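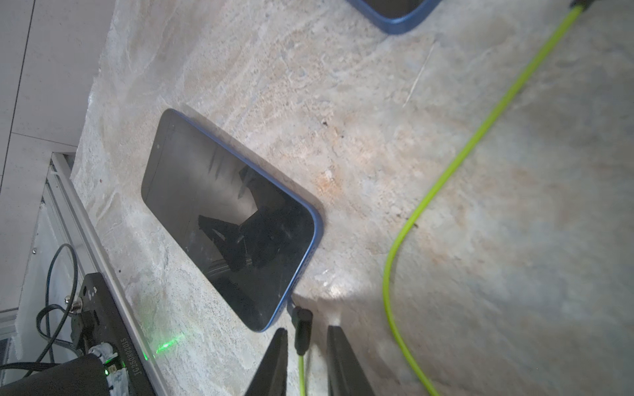 この記事は約6分で読めます

グリッパー比較会 議事録(書いた人:ダッベシュ…ではなくカリム・ダッバス。最初の行から自分の名前を打ち間違えました)

日時:2025年8月21日
出席:ニザール・スレイマン、ジアド・サッバーグ、スディール・シェティ、私(カリム・ダッバス)
欠席:デール・フリーセン(事前にコメントをもらっています。最後に貼りました)

前回の議事録が硬すぎて読まれなかったらしいので、今回は好きに書きます。怒られたら次から直します!

1. 前回の宿題

コントローラーのファームウェアを揃える件、スディールさんが済ませてくれました。CeselのほうもSkastariのほうも同じ版です。これで「そっちは版が古いから」という言い訳が使えなくなりました(主に私が使っていました)。
手首カメラの露出固定はまだ。ジアドさんが今週やると言っていたので、ここに書いておきます。

2. 指の比較:Cesel と Skastari

今日の本題。課題はスマホの下端に挿さったUSBコネクタをつまんで抜く作業です。石の天板にスマホを画面上向きで斜めに置いて、黒いコネクタに黄緑の細いケーブル。指は黒いやつで、コネクタの両脇に差し込むところまでは見ていて気持ちがいいです。問題はそこから先なんですよね。

結果はそれぞれ100回ずつやって、Ceselが98回、Skastariが……と書きたいところですが、Skastariのほうは途中でログが切れていて、最後まで数えられていません。なのでSkastariの数字は今日は載せません。ニザールさんは「見ていた限りではいい勝負」、私は「いや、Ceselのほうが明らかに楽」。ここは意見が割れたまま次に進みました。

Ceselの失敗2回は、どちらもコネクタではなくケーブルの根元をつまんだケースです。細いケーブルは柔らかいので、指が当たると逃げます。スディールさんは閉じる速度を落とせば済むという意見。私は開き幅の初期値が広すぎるのだと思っていて、これも言いました。声が大きかったかもしれません、すみません。

あと、Skastariの指先のゴム、私は好きです。触った感じがいい。性能の話ではないですけど、議事録係の特権で残します。

3. 手首カメラ

画面の映り込みがひどい、という話にかなり時間を使いました。スマホの黒い画面はつやつやなので、グリッパーやアームらしい角ばった影が映るんです。人間が見れば影だとすぐ思うのに、Chaukeの検出器はこれを物体として拾うことがある。今日の記録を流したら誤検出が209件出ていて、ジアドさんが画面を見たまましばらく黙っていました。

出た案はこのあたりです。
・偏光フィルターをつける(ニザール案。ただし暗くなる)
・スマホの外形を先に出して、画面の内側は無視する(ジアド案)
・照明を動かす(私の案。やってみる前から却下されかけましたが、一度は試すことになりました)

ジアド案だと、画面の上に何か物が載ったときに困るのでは、とスディールさん。それはそう。でも今の課題では何も載せないので、まずこれで行きます。

もうひとつ、ピントの話。手首から近いので、右側の指がちょっとぼけます。太いほうの黄緑のケーブルも、輪になって手前へ戻ってくるあたりが甘い。ニザールさんは指のぼけは気にしなくていい派、私は指先の位置をカメラで確認したいので気にする派です。レンズを替えるかどうかは、フィルターの結果を見てから。

4. 背景のケーブル

太いケーブルと細いケーブルが同じ黄緑なのをどうするか。色だけで分けている処理は当然こけます。ジアドさんは別の色に替えたいそうですが、私は反対しました。現場に行けば同じ色のケーブルなんていくらでもあるし、ここで楽をすると後で泣くのは私なので……。
折衷案で、比較の本番は今のまま、調整用にだけ色違いを一本買います。発注はスディールさん。

天板の石も、まだらなベージュとグレーで、しみや小さな黒い点があります。検出器には意地悪な背景ですが、これはこれで残すことに全員賛成。ただ、細い毛みたいなものが落ちていたのは私も気になりました。開始前に天板をひと拭きする、を手順書に足します。

5. コントローラー

Cloduraのコントローラーを試すかどうか。ニザールさんは力制御の応答がいいと聞いたらしく、かなり乗り気です。私は正直、指の比較が終わるまで部品を増やしたくないです。両方いっぺんに替えたら、何が効いたのかわからなくなりますもん。
ここは私の意見が通りました(珍しい!)。指が決まってから、同じ課題で比べます。貸し出しの問い合わせだけはニザールさんが先に出します。

6. デールさんのコメント(原文はもっと長いです)

「成功回数だけで決めないでほしい。抜いたあとにコネクタを傷めていないかも見ること。あと、端子に斜めの力がかかっていないか、電流値のログを見たい」

ごもっともです。電流値は記録してあるのに誰もグラフにしていなかったので、私がやります。

宿題
ジアド:露出固定、画面内側を無視する処理
スディール:色違いケーブルの発注、閉じる速度を落とした条件の設定
ニザール:偏光フィルター、Cloduraへの問い合わせ
カリム:Skastariの取り直し、電流値のグラフ、照明、手順書の修正

私だけ多くないですか? 次回までに誰か一つ引き取ってください。照明以外で。

次回の日程はまだ決まっていません。デールさんの都合を聞いてから流します。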